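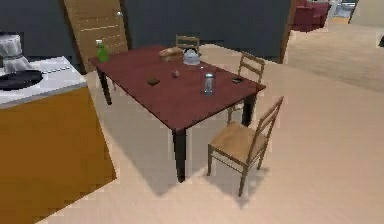 Figure 3. Dining table and kitchen counter in the simulated apartment used for the purchase study.

4.2 Deciding what to buy before buying it

The Clumine project had money for one mobile arm and one set of grippers, and the order had to be placed by December. Once placed, it could not be changed. We therefore used the simulated apartment to settle three points on the purchase list: how far the arm must reach, how wide the gripper must open, and how much of the budget should be kept back for spare parts.

The table in Figure 3 was used for the reach question. Chairs stand close to it, as they do in most homes, and a base that has to stay clear of a chair loses reach toward the middle of the tabletop. The planner was given two arm models, a short one and a long one, and was asked to bring the gripper to each object on the table without moving any furniture. The short arm failed on the objects in the middle from most starting positions. It did well on anything near a free edge. The long arm reached the middle from more sides, but its heavier base needed a wider path between the table and the counter.

Price was the main argument for the short arm. The quote from Briline put the long arm 40 percent above it, before shipping and the service plan. Kanchan Rana, who kept the project accounts, asked whether a lift column under the short arm would close the gap. We added one to the model and ran the table tasks again. The column helped with height and did little for reach across the table, so we dropped it from the list.

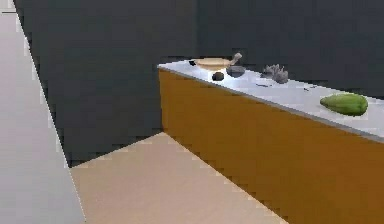 The gripper was a separate question. Many parallel grippers in our price range open far enough for small household objects and stop short of a large fruit or a wide bowl held across its rim. A wider gripper costs more and is also heavier, and the added weight comes out of what the arm can carry. We tested the narrow and wide models on the same counter tasks and logged every grasp the planner rejected for lack of opening. With the narrow model, most rejections came from the largest objects. Objects placed close together caused trouble for the wide model, whose open fingers bumped into neighbors.

Neither gripper was good enough alone. Gianni Marchetti proposed buying the narrow one with a set of longer, offset fingers from Climell, to be swapped in by hand when a session called for them. The fingers added little to the cost and were the option we chose. 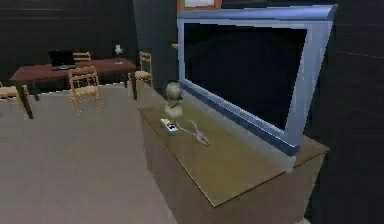
Low furniture was the last case we checked. A cabinet with a television on it leaves only a shallow strip to work in, and a mistake there could break something expensive. We set a clearance limit of 20 mm from the screen and counted any plan that crossed it as a failure. Under this limit both arms gave up more tasks than they did at the counter. The wrist camera mount was part of the problem, as it stuck out on the side facing the screen. We asked for the slimmer mount in the final order.

The order that went to Briline named the long arm, the narrow gripper, the offset fingers and 2 spare finger sets. The service plan was cut to the first year. Savita Jaiswal argued for a longer plan and a cheaper arm, and her version of the budget is given in Appendix B.

Contact: Yogesh Bisht, Clumine project | Copyright the authors | Back to top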